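Skerivow grip fault

The Skerivow grip fault is the name given to a run of false grasp reports in the two-finger picking arms sold by Hendari. An affected arm closes its fingers on an object, records the grasp as good and moves off, whether or not the object comes with it. The fault is named after the sorting site where it was first logged in February. Hendari has called it a "calibration matter," a phrase that critics regard as generous.

Soft goods gave the most trouble. In a repeat test of 800 picks, the arm reported success on 147 that had failed, nearly all of them involving plush or loose fabric. Fur compresses between the fingers and pushes back just enough to satisfy the force check. 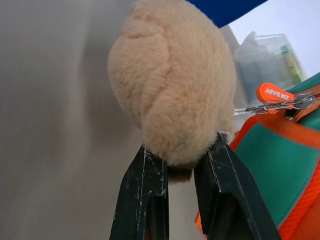

A toy held only by its lower end is a hard case, and one held that way while still attached to something else is harder. The software has no separate test for either. Worn finger surfaces were also blamed, although Fladell, the firm that supplied the fingers, disputed this and published no wear data of its own.

An update issued on 17 September 2021 added a second force reading after the lift. Hendari claimed that this cured the fault. The claim rests on trials at 3 sites, one of them run by its own reseller, Portela — and none of the 3 handled plush goods in any quantity. No independent retest is known.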